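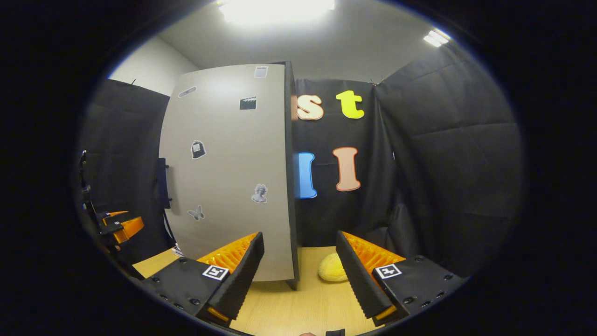

Ticket attachment 1: fingers open over the yellow sponge-like object.

Opened by: Iona Strachan
Product: Grellura hand-held gripper kit
Status: waiting on customer

Hi again! Me with the Grellura, third ticket I think. The left finger lags behind the right when I squeeze the trigger slowly. Fast squeezes are fine, slow ones it sort of sticks and then jumps (you can feel it in the handle). The ribbed orange pads look okay to me and both markers read fine in the tracking software, so I don't think it's a calibration thing.

What I've tried so far:
Power cycled it, no change.
Wiped the rail with a dry cloth. Better for maybe ten grabs, then back.
Swapped the left pad for the spare. No change.
Rolled back to the old firmware, which made it worse, so I put the new one back on.

The log shows error 113 every time it jumps. It's up to nearly 3,000 cycles, and your manual says to grease at 3,799, so I haven't touched the grease yet. Should I?

Reply from Cameron Ritchie, Tuesday:
Thanks Iona, 113 is slider drag. Go ahead and grease it now, and back off the 4 screws on the left slider a quarter turn. Send me the log after.

Iona again: Backed them off and it's way smoother! Still waiting on grease, the tube in my kit was dried up. Can you mail one?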